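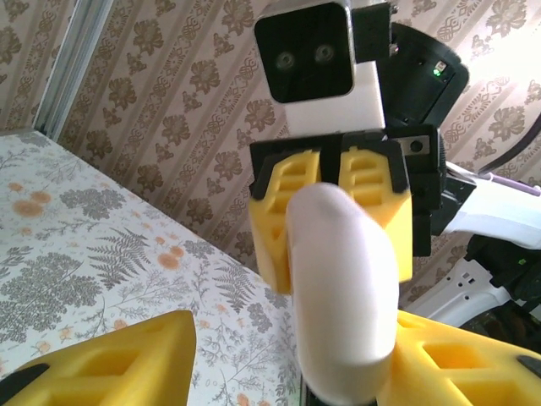 Peut-on assister aux démonstrations sans s'y connaître en robotique ?

Les portes ouvertes de l'atelier Brumorus sont faites pour le grand public, l'entrée est libre et l'on vous explique tout, y compris ce que vous n'aviez pas demandé.

J'y suis allé le 2026-03-10, avec Flynn Ellery, qui voulait voir des robots, et malgré un train qui nous a déposés à Anemgate en pleine averse. De la gare, il faut monter la rue des anciennes filatures jusqu'au numéro 74. La flèche « Robots » pointait vers le parking, où nous avons fait la connaissance de plusieurs autres visiteurs.

À l'accueil, Nadja Sutter distribue des badges et une brochure de la maison Ortner, qui partage le bâtiment et fabrique des charnières. J'ai lu la brochure en entier pendant le discours de bienvenue. Les charnières ont bien plus d'avenir que je ne le pensais.

Puis on passe au poste que tout le monde vient voir. Il s'appelle Zinder : deux bras posés côte à côte, des câbles violets, et un décor qui m'a ramené tout droit chez ma grand-tante. Papier peint à ramages, fougères et fleurs orange à plat sous les pinces, il ne manquait que le carillon. Svenja Lanz, qui menait la visite, parle de ces bras avec la patience d'une monitrice d'auto-école. Selon elle, un motif chargé complique sérieusement la vie d'une caméra. La mienne aussi, ai-je noté dans la marge. 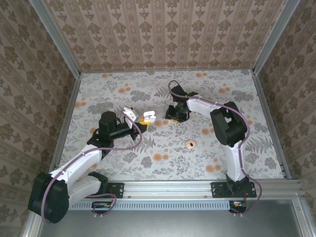 Le poste Zinder et ses deux bras montés sur leur rail, entre trois murs de papier peint.

Il faut aimer la lenteur. Une pince avance, hésite, se ravise, repart d'un rien vers la gauche. Un monsieur derrière moi a demandé si c'était en panne. Svenja Lanz a répondu que non, que c'était justement la partie intéressante, et il a eu la politesse de la croire. Au bout de cinq minutes, curieusement, on se prend au jeu. On retient son souffle pour un petit objet, on donne des conseils à voix basse – « plus bas, plus bas » – et l'on se retrouve à supporter un bras contre l'autre, comme au tennis.
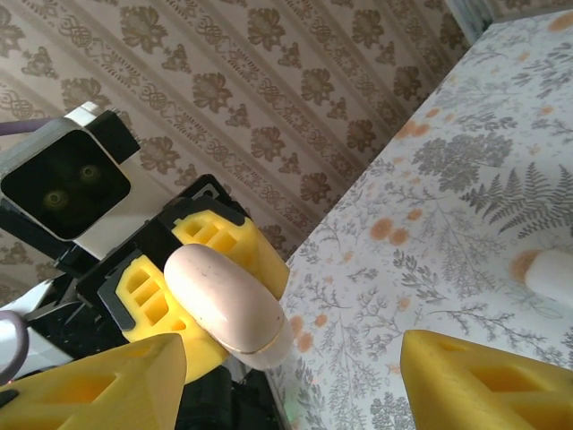 Le public s'est d'ailleurs vite divisé. Beat Strebel, retraité de la mécanique, tenait pour le bras gauche, qu'il jugeait plus franc. Son frère Lorenz défendait le droit avec des arguments que je n'ai pas tous suivis, où il était question de jeu dans les articulations et d'une fraiseuse vendue trop tôt. Flynn a posé la question du prix. On lui a répondu « cela dépend », puis on lui a offert un biscuit.

La suite est plus inégale. Le film du premier étage dure longtemps et la musique n'aide pas. La salle des prototypes, en revanche, mérite qu'on s'y attarde, surtout pour l'étagère des doigts de pince ratés, avec la cause de chaque échec écrite à la main sur une étiquette. « Trop mou. » « Trop dur. » « Idée de Lorenz. » J'ai demandé s'il s'agissait du même Lorenz. On m'a offert un biscuit.

Côté pratique : la visite guidée part toutes les heures, le café coûte 2 francs et la machine ne rend pas la monnaie. Les poussettes passent partout sauf au premier étage. Prochaine ouverture en mai, les horaires seront affichés à la gare. Pour la flèche du parking, prenez à gauche.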